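회사 소개

저희는 로봇에게 집안일 비슷한 것을 가르치는 데 필요한 예시를 모읍니다. 로봇을 만들지도 않고, 모델을 학습시키지도 않습니다. 둘 다 하는 회사는 이미 많고, 다들 저희보다 사무실이 좋습니다. Genum은 그 회사들이 쓸 시연 데이터를 한 건 한 건 사람 손으로 만드는 곳입니다.

시작은 성수동 건물 3층의 작업대 하나였습니다. 대표 Ngozi Wike와 하드웨어 담당 Santino Toledo가 처음 한 달 동안 모은 시연은 43건이었고, 그중 절반은 Santino의 소매가 카메라를 가려서 버렸습니다. 지금은 직원이 16명이고 소매는 걷고 일합니다.

하는 일

고객이 과제를 보내오면 저희가 작업대를 꾸밉니다. 조작자는 리더 암을 잡고 움직이고, 작업대 위의 팔 두 개가 그대로 따라 합니다. 그동안 관절 각도와 카메라 영상이 함께 기록됩니다. 한 건은 길어야 1~2분입니다. 그다음에는 물건을 조금씩 다르게 놓고 다시 합니다. 그리고 또 합니다. 채용 공고에 '반복을 즐기시는 분'이라고 썼더니 지원자가 줄었는데, 오신 분들은 오래 다니고 계십니다.

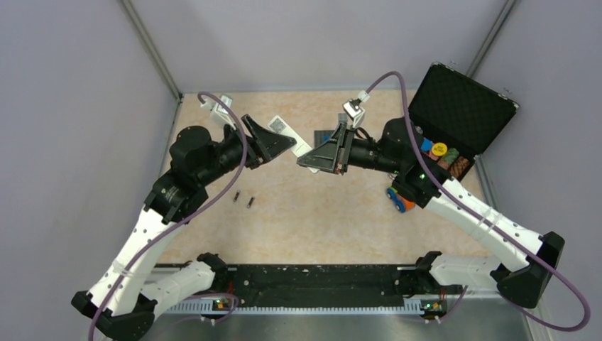

양팔 작업대. 두 그리퍼가 길쭉한 흰색 물체에 함께 닿아 있다.

한 팔로 하는 과제는 대체로 평화롭습니다. 양팔 과제부터는 조작자의 성격이 데이터에 드러납니다. 왼손이 먼저 나가는 사람이 있고, 두 손이 서로 양보하다가 물건을 떨어뜨리는 사람도 있습니다. 품질 관리를 맡은 Yetunde Iyamu는 궤적만 보고 누가 했는지 맞힙니다. 본인은 이것을 재능이라고 부르고 조작자들은 감시라고 부릅니다.

실패한 시연도 지우지 않습니다. 놓쳤다가 다시 잡은 것은 '복구', 끝내 못 한 것은 '실패'로 표시해 따로 납품합니다. 예전에는 깔끔한 것만 골라 드렸습니다. 그랬더니 고객사 로봇이 물건을 한 번 놓친 뒤로는 빈손으로 나머지 동작을 아주 우아하게 끝내더라는 연락이 왔습니다. 그 뒤로 방침을 바꿨습니다.

물건에 대하여

소품은 전부 저희가 고릅니다. 모양이 제각각이고, 잘 구르거나 잘 미끄러지고, 잃어버려도 다시 살 수 있어야 합니다. 이 기준으로 장을 보다 보면 영수증이 명절에 조카 선물을 산 사람처럼 나옵니다. 회계를 보는 Zainab Okoro는 이제 묻지 않습니다.

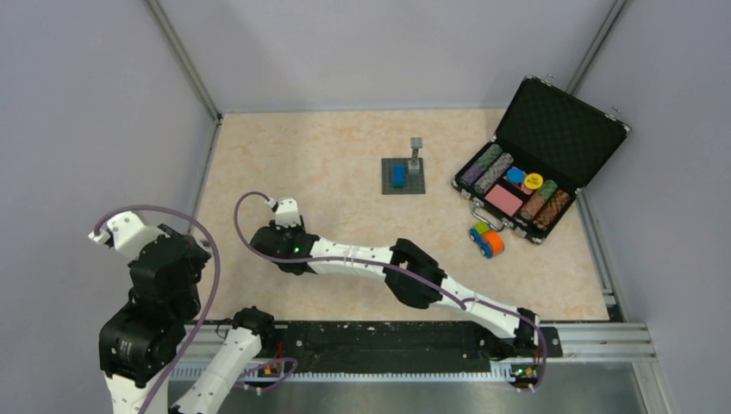
배치는 매번 바꿉니다. 같은 자리에 놓인 물건을 2,000번 집는 로봇은 그 자리만 외울 뿐이고, 고객사에 가서 물건이 손바닥 하나만큼 옆에 있으면 허공을 집습니다. 그래서 한 과제 안에서도 위치와 방향, 옆에 놓이는 물건을 섞습니다. 섞는 순서는 내부 도구 Vosel이 정해 줍니다. 사람에게 "아무렇게나 놓으세요"라고 하면 다들 가운데에 놓기 때문입니다. 저희도 해 봤습니다.

납품 형식

과제당 기본 수량은 시연 2,000건입니다. 관절 상태, 그리퍼 상태, 시간 동기화된 영상, 한국어와 영어로 된 과제 설명문이 들어갑니다. 설명문은 Onyekachi Jibrin이 씁니다. "물건을 통에 넣는다"를 서른 가지로 다르게 쓰는 일을 하고 있으며, 취미로 쓰던 소설은 잠시 쉬고 있습니다.

소량 시험 수집도 받습니다. 과제가 아직 정해지지 않았다면 그냥 오셔서 팔을 직접 움직여 보셔도 됩니다. 대부분 십 분쯤 지나면 과제를 더 쉬운 것으로 바꾸십니다.

찾아오시는 길

건물 입구에는 아직 이전 입주사 Tijani의 간판이 걸려 있습니다. 맞게 오신 겁니다. 엘리베이터는 있지만 느리니 계단을 권합니다. 견학은 평일 오후에 가능하며 8월에는 작업대 이전 공사로 쉽니다. 방문하실 때는 소매가 넓은 옷을 피해 주세요.

최종 수정 11/04/2020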